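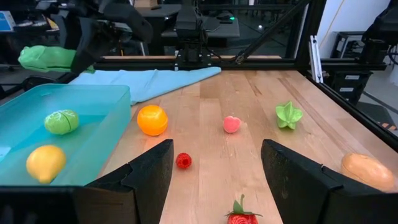

Werkbuch Spielobst, Eintrag 7.10.2018

Tisch 2, Ahornplatte, Sortierung der Leihkiste Waro

Heute die Kiste Waro komplett ausgeräumt und auf dem Holztisch sortiert. Was durchgesehen ist, kommt in die türkise Wanne, der Rest bleibt so lange auf der Platte liegen. Kohl und Birne sind schon drin. Draußen liegen noch Orange, Pfirsich, Sternfrucht, Himbeere, Erdbeere und Kartoffel.

Das hellblaue Tuch habe ich hinten an der Tischkante liegen lassen, das brauche ich zum Nachwischen. Der grüne Plüsch gehört nicht zur Kiste, bitte nicht mit einpacken. Der geht zurück ins Regal zu den Stofftieren.

Zu den einzelnen Teilen

Kohl: Die Naht in der Mitte ist dunkel. Mit Spülwasser und weicher Bürste versucht, wird kaum heller. Hält aber, lässt sich mit dem Daumen nicht aufdrücken. Bleibt in der Kiste.

Birne: in Ordnung. Rollt auf der Platte immer zur selben Seite und bleibt dann liegen, war beim letzten Mal auch schon so.

Orange: glänzt stärker als alles andere im Satz. Im Februar hatten wir notiert, dass sie gegen eine matte getauscht werden soll. Die Bestellung bei Campos ist nie rausgegangen, habe ich eben im Ordner nachgesehen. Auf die Liste gesetzt.

Pfirsich: der kleine rosa, herzförmige. Wird von den Kindern regelmäßig für etwas anderes gehalten, meistens für ein Herz. Auf der Inventarkarte steht jetzt »Pfirsich, rosa, Herzform«, damit bei der Rückgabe nicht wieder gesucht wird.

Sternfrucht: hellgrün. Die Rippen einzeln mit dem Finger abgefahren, keine Risse. In den Rillen sitzt gern Staub, dort mit dem Pinsel gehen, mit dem Tuch kommt man nicht hinein.

Himbeere: sehr klein. Maß muss vor der nächsten Ausleihe an die Gruppe mit den Jüngsten noch geprüft werden, die Prüflehre liegt in Granavdale. Bis dahin nur an die Älteren ausgeben. Zettel an die Kiste geklebt.

Erdbeere: Kelchblätter fest, einmal rundum daran gezogen.

Kartoffel: Oberfläche glatt, keine Kerben. Im Verzeichnis stand sie unter Obst, das habe ich geändert. Kohl steht richtig.

Reinigung

Lauwarmes Wasser, ein Spritzer Spülmittel, nicht einweichen. Danach auf dem Gitter trocknen lassen, 90 Minuten reichen bei offenem Fenster. Beim letzten Durchgang kamen Teile zu früh in die Wanne und am nächsten Morgen stand Wasser am Boden. Die Holzplatte zum Schluss nebelfeucht abwischen, immer längs der Leisten. Geölt wird sie erst wieder, wenn der Rest von Gillalix aufgebraucht werden soll, in der Dose sind noch 80 ml.

Verzeichnis

Die alte Liste der Kiste Waro hatte 3 Fehler: Kartoffel falsch einsortiert, Pfirsich ohne Farbe, Himbeere als Brombeere eingetragen. Alles korrigiert, neue Fassung liegt im Deckel, Kopie im Ordner. Die alte bitte wegwerfen, falls sie noch irgendwo auftaucht.

Offen

- matte Orange bei Campos bestellen
- Prüflehre aus Granavdale mitbringen, Himbeere messen
- neuer Pinsel, der jetzige verliert Haare
- Deckel der Wanne suchen, zuletzt im unteren Fach gesehen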